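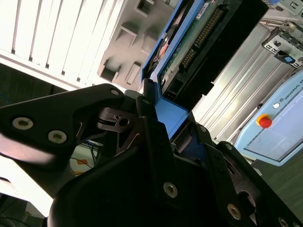
Visit to the Ladefoged textile mill: report to members

Eleven members of the Tukau Local History Society visited the former Ladefoged mill in November, at the invitation of its present owners, Istetti. The party was received at the east gate by Hanne Juhl, who manages the site.

The morning was given to the weaving hall and the dye house. Ms Juhl explained that the hall once held 60 looms, of which 40 were sold when production ended. The pattern books have been kept, and members were able to consult the earliest of them in the reading room.
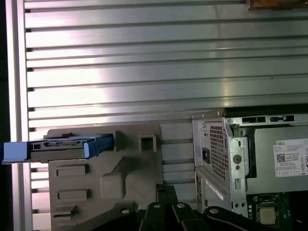
The catalogue at present lists 1502 samples, most of them furnishing cloths for export. Ardalan Kazemi asked whether the wage ledgers had also survived. They have, but several are in poor condition and may be seen only by appointment.

After lunch Nanna Østergaard led a walk along the mill stream to the workers' cottages. The lower path was closed and the group returned by the road.

The Society thanks Istetti for its hospitality. Members wishing to consult the ledgers should write to Jade MacLeod.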